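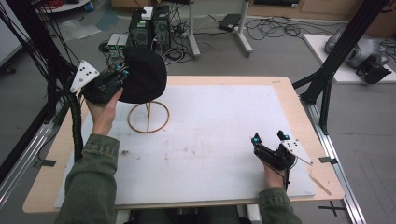 Hundside: a two-player puzzle game
Final project report, Game Design Studio 2
Team: Fedstead (four students)
Report written by Nektarios Giannakopoulos
Submitted 18 Apr 2025

1. What we set out to make

A short co-op puzzle game for two people on one couch. One player is a dog, one player is the dog's owner, lost in a foggy town. Dog can smell things, owner can open things. Neither can finish a level alone. Target length was 30 minutes for a first playthrough. We pitched six levels. We shipped four. More on that below.

Working title was Clukside until August, when we all met up before the semester and decided it sounded like a game about chickens. The town in the game is still called Clukside, so the name didn't go to waste.

2. Who did what

Two on code, one on art, me on level design and sound. In practice everybody did levels by the end. Sound got maybe a weekend. The footsteps are all the same footstep pitched up and down.

3. How it plays

Split screen, vertical. Dog on the left, always. We tried letting players pick sides and it broke the camera in level 2, so we took the option out.

Dog controls: move, sniff, bark, carry. Sniff shows colored trails for a few seconds. The owner's half of the screen does not show the trails, so the dog player has to talk. That was the whole idea from day one and it's the part of the game that works best. People yell at each other. Good.

Owner controls: move, use, call. Call makes a ring on the dog's map so the dog can find the owner in the fog. We added it in the second round of testing after two players spent most of level 3 looking for each other.

4. Levels

Level 1, the Harbor. Tutorial. No text on screen, just icons. Too long, we know.

Level 2, the Market. First real puzzle: dog follows a trail to a key, owner has to figure out which stall it fits. Most liked level in testing.

Level 3, Triantafyllou House. Big house, lots of doors, named after the baker in level 2 who lives there. Hardest to build. The upstairs and downstairs load separately, and if the dog went up the stairs while the owner was in the cellar the owner fell through the floor. Fixed by locking the stairs till both are on the ground floor. Not elegant.

Level 4, the Bridge. Timed. Fog closes in from behind. We cut the timer down to 20 seconds per section, then testers hated it, then we put it back up and took out one of the sections.

Cut: the Lighthouse and the Train. Lighthouse is about half built and it's in the project folder if anybody wants to look. Train was only ever a drawing.

5. Testing

Three rounds, 15 pairs in total. We watched and took notes and tried not to help (we helped a few times, those pairs are marked in the appendix). After each session both players filled in the same form.

What we heard the most:
- Dog is more fun than the owner. Nearly everyone said it. 
- Bark does nothing useful. True. It was supposed to scare birds in the Lighthouse and then we cut the Lighthouse.
- Split screen is hard to read on a laptop.
- Fog looks nice.

For round three we gave the owner a lantern that burns off fog in a small circle. Scores for the owner went up, still lower than the dog. If we had another month the owner would get a second tool.

6. Problems

Version control. We lost over a week of work on the Market when two people edited the same level file and the wrong one got kept. After that, rule was one person per level at a time, written on the whiteboard. Should of done it from the start.

Scope. Six levels was too many for four people with other classes. Our adviser said so at the pitch, it's in the meeting notes.

Frame rate. Fog is drawn twice, once for each half of the screen. On the lab machines it's fine. On my laptop it is not. Turning off fog shadows helped alot and you can't really tell the difference.

7. What's left to do

Gamepad remapping. Real footsteps. A pause menu that pauses both players (right now the dog can keep walking). Subtitles for the baker. We want to put the game up as a free download over the summer once the pause bug is gone.

Appendix A: tester forms
Appendix B: level maps, including Lighthouse
Appendix C: meeting notes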